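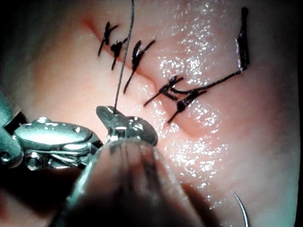
Figure 2. Interrupted sutures on a practice pad.

3.2 What people practise at home

I'll admit I came to this part of the study with a bias, having taught myself to knit from library books and done it badly for years. Carmela Marchetti and I wanted to know how adults keep up a fiddly hand skill between classes, so we went through 484 practice diaries from the Jermont evening program. Knitters wrote heaps (one scarf got four pages!), and the bookbinders hardly wrote a thing. The suturing students landed in between, and what they mostly grumbled about was the ends. You can see why in Figure 2, where each black knot has its two short tails sticking out like whiskers, and evening those up seems to have eaten whole nights. Senan Kavanagh coded the grumbles separately, and we come back to them in 3.4.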